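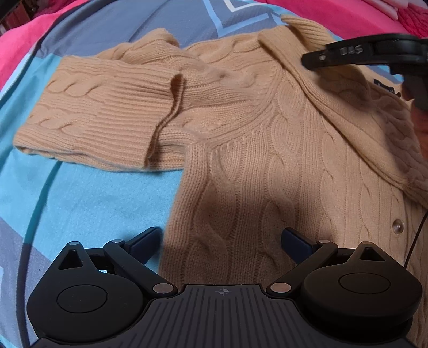 How should a heavy cable-knit cardigan be stored? Folded flat on a shelf or in a drawer, with the sleeves laid across the back, and never on a hanger for longer than an afternoon.

Home Advice Clothes Laundry Repairs Archive

That answer comes from Babita Semwal, who has run a knitwear repair and cleaning shop in Jindutthorpe for 20 years. She works with one other mender, Arne Ostermann, in two rooms over a shoe store. In December the shop takes in more sweaters than in any other month, and most of them, she says, come in with the same two problems.

"Shoulders and elbows," Semwal said. "The elbows are from wearing it. The shoulders are from the hanger. People spend good money on a cardigan and then hang it up wet."

She folds on a bed at home and on a padded table at work. A bed is fine for most people, she said, as long as the cover is smooth and clean. Knits pick up lint from whatever they lie on, and a fuzzy yarn gives some back.

Her method starts with the buttons. She does up the top one, the bottom one and one in the middle, then turns the cardigan face down. Each sleeve goes straight across the back, and if it is longer than the body is wide, it is turned down along the side. Then the hem comes up to the middle, and the top half goes over it.

"You want to smooth it with your hands flat before every fold," she said. "A sleeve that's doubled over on itself will keep that crease. If you leave it there until spring you'll be steaming it for ten minutes."

Shawl collars get their own treatment. A thick ribbed collar tends to roll, and if it is pressed under the weight of a stack it will set in whatever position it was left. Semwal opens the collar out, lets it roll back the way it wants to go, and puts the cardigan on top of the pile.

"I don't fight with a collar," she said. "Other people pin them. I've never seen that do any good."

Ostermann, who handles most of the washing, was firmer about what happens before the folding. He does not put anything away for the season without cleaning it first, even if it was worn once. Moths go for skin oil and food, he said, and a clean sweater is less interesting to them.

"Cool water, a little wool soap, and leave it alone for a quarter of an hour," he said. "Press it, don't wring it. Roll it in a towel. Dry it flat, and turn it over when the top side feels dry."

Cables take longer than plain knitting. The crossings are thick, and they can feel dry on the outside while the inside is still damp. Ostermann gives a heavy cardigan two full days on the rack before he lets anyone fold it. He has had customers bring in pieces that were boxed too early and smelled of mildew by the time they were opened.

On pilling, the two disagree. Ostermann uses a Fareck shaver and goes over the whole front. Semwal uses a comb, and only under the arms and along the sides where the sleeves rub.

"He takes too much off," she said. "On a soft yarn the fuzz is part of it. If you shave the high part of a cable you're cutting into the yarn."

"I use the guard," Ostermann said.

For boxes, both recommend plain cotton bags or a lidded bin with some space left in it. Vacuum bags save room, but Semwal has seen cables come out of them flattened and slow to recover. She puts a sheet of acid-free paper inside the top fold, mostly for pale colors, and checks everything once halfway through the summer.

Buttons are worth a look at the same time. A loose one should be sewn down before storage, with a small flat button behind it on the inside so the thread does not pull through the knit. Semwal keeps spares in jars. She started a count last year and gave up at 987.

Asked what she would tell someone who only has closet space and no shelf, she thought for a while. "Fold it in half lengthwise and drape it over the bar of a hanger, with a towel on the bar," she said. "It's second best. Then get a shelf."

Comments (3)

Hernán Ticona: I dried mine over a shower rail for years and wondered why it reached my knees. Is there any way to bring the length back?

Joscha Kasten: Hernán, wet it again and push it into shape on a towel. I got most of mine back that way. The cuffs never recovered.

Gholamreza Mousavi: With Ms. Semwal on the comb. I ruined a sleeve with a shaver, guard and all.

We use cookies to remember your settings and count visits. Accept Manage choices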